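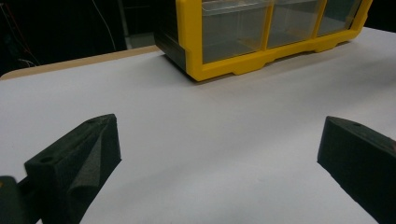

Small parts drawers: clear fronts, yellow frame, which way to stack?

brokberg_bench
Posts: 788
10/06/2020

Setting up a sorting station for fasteners and I have narrowed it down to the Utirus drawer organizer, the one with the yellow frame and clear plastic drawers. It will sit on a white tabletop, no wall mounting. Contents will be M2 to M6 screws, nuts, washers and a few drawers of crimp terminals.

Two questions. First, does the frame stay square when the drawers are loaded with steel? Second, has anyone put one unit on top of another without fixing them together? I have room for 28 inches of height under the shelf and would like to use it.

adetti
Posts: 412

Had one for years, mostly M3 and M4. The frame is fine. What goes wrong is the drawer bottoms. Fill a large drawer to the top with steel nuts and it bows enough to drag on the divider below it. I keep mine at half full and the overflow goes in a jar.

I would not stack them loose. Pull a heavy drawer out on the upper unit and the whole thing tips forward. Screw it to the wall or don't do it.

innes_workshop
Posts: 1950

Disagree on the stacking. Depends on what is in it. Terminals, heat shrink and O-rings weigh nothing. Put the steel in the lower unit, light stuff on top, and a strip of non-slip mat between them. I have run it that way since November with no trouble.

Agree on half full.

adetti
Posts: 413

It works until someone pulls a drawer past the stop with the others already open. The stops on these are small.

innes_workshop
Posts: 1951

Then close the others first. Anyway, the mat matters more than people think. The feet on that style are short with arches between them, so the contact area is small and the unit slides on a smooth top. Mine walked back about 2 inches over a few weeks from pushing drawers shut. On a matte top it is a bit better than on gloss, but it still moves.

ferrule_box
Posts: 67

Question on the clear drawers. Do they stay clear? I have an older set from another maker and the fronts are so scratched that I can't tell a flat washer from a lock washer.

brokberg_bench
Posts: 789

Can't speak for long term. Out of the box they are clear enough to see whether a drawer is empty, which is most of what I want. I will be labeling everything regardless.

adetti
Posts: 414

Label the front, lower left corner, and leave the lip clear. If the tape wraps over the lip it catches your finger and peels within a week. 12 mm tape fits the small drawers. Wider tape hides the contents.

Wash them in lukewarm water with dish soap. No alcohol, no acetone. I hazed a full column of mine with brake cleaner.

ferrule_box
Posts: 68

That may explain my fronts. I used window cleaner and a paper towel for years.

innes_workshop
Posts: 1952

Paper towel is worse than the cleaner. Use microfiber.

One more thing for the original poster. Sort by thread first, then length. I sorted by head type the first time and had to redo all of it. Washers go directly under the matching thread size.

brokberg_bench
Posts: 790

I was going to sort by length within head type. Most of my jobs call for socket heads only, so thread first gives me a lot of drawers I never open.

innes_workshop
Posts: 1953

If it's nearly all socket heads then head type isn't doing anything for you as a category. Thread first.

brokberg_bench
Posts: 790

Fair. Going with thread, then length. One unit for now, on mat, large drawers for M5 and M6 at half fill. I will measure the bow in the drawer bottoms after a month or so and post the numbers.

adetti
Posts: 415

Measure them empty first or the numbers won't mean much. Some have a slight curve from molding.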